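Home Workshop Garden Kitchen Search Contact

How to oil a light wooden table top

A wooden table that is used every day becomes dull after one or two years. The water from glasses leaves rings, and the hands leave a gray shine on the side where people sit. You can bring the wood back in one weekend, with simple tools and without a machine. I have made this work on three tables, and I write here the order that gave me the best result.

What you need

Sandpaper in grits 120, 180 and 240, and a cork block to hold it. Hardwax oil, clear, for indoor wood. I buy mine from Drirkitz, but any clear oil for table tops is fine. Cotton rags without threads, a flat brush, gloves, and a metal can with a lid and some water in it for the used rags.

For a table of normal size you use around 60 ml of oil for one coat. Buy the small can first. The big one gets thick after it has been opened.

Step 1. Look at the old finish

Put a drop of water on a part that nobody looks at. If the drop stays round for ten minutes, there is still varnish or wax on the wood. If it goes in and leaves a dark spot, the wood is open and you can sand directly.
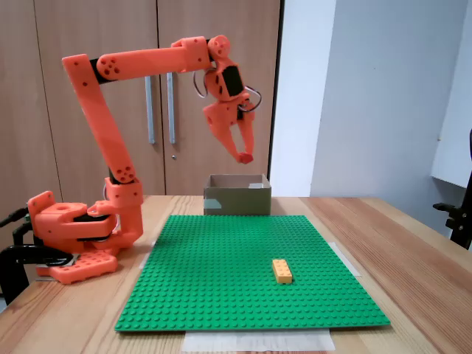 Krawczyk wrote to me that the drop test does not work near the middle of a table, where there is often old polish from a spray, and that one must wash with warm water and a little soap the day before. I tried it and I agree. Let the wood dry for a full night after the washing.

Step 2. Sand

Begin with 120 and go always along the grain. Do not press. The paper should cut, and when it stops cutting you take a new piece. Be careful at the edges, where it is easy to make the corner round without wanting it.

Then go to 180 and finish with 240. Between the grits, remove all the dust with a vacuum cleaner and after with a rag that is only slightly wet. A grain of the rough paper that stays behind makes a long scratch, and you see it only when the oil is on.

Step 3. First coat

Stir the oil slowly, also at the bottom of the can. Put it on thin with the brush, in strips along the grain. Wait fifteen minutes and wipe away everything that the wood did not take. This wiping is the most important part of the whole work. Oil that stays on top becomes sticky and does not get hard.

The wood will look a little more yellow than before. If you want to keep the light color, ask in the shop for an oil with a bit of white pigment and test it first on the underside.

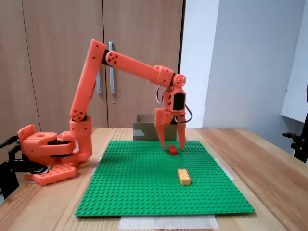

Rukus asks in the comments if two coats are enough for a table where children play and people eat. For me yes, if you leave 24 hours between them and rub very lightly with the 240 paper before the second one. A third coat did not change much on my tables.

Step 4. Drying and the rags

After the last coat, leave the table free for two days, and do not put a cloth on it for one week. Open a window, but keep the direct sun away.

Rags with oil can start to burn by themselves. Put them in the can with water, close the lid, and bring them to the place for paint waste in your town.

Back to top | Contact | © Mondell Home Pages, 19/04/2019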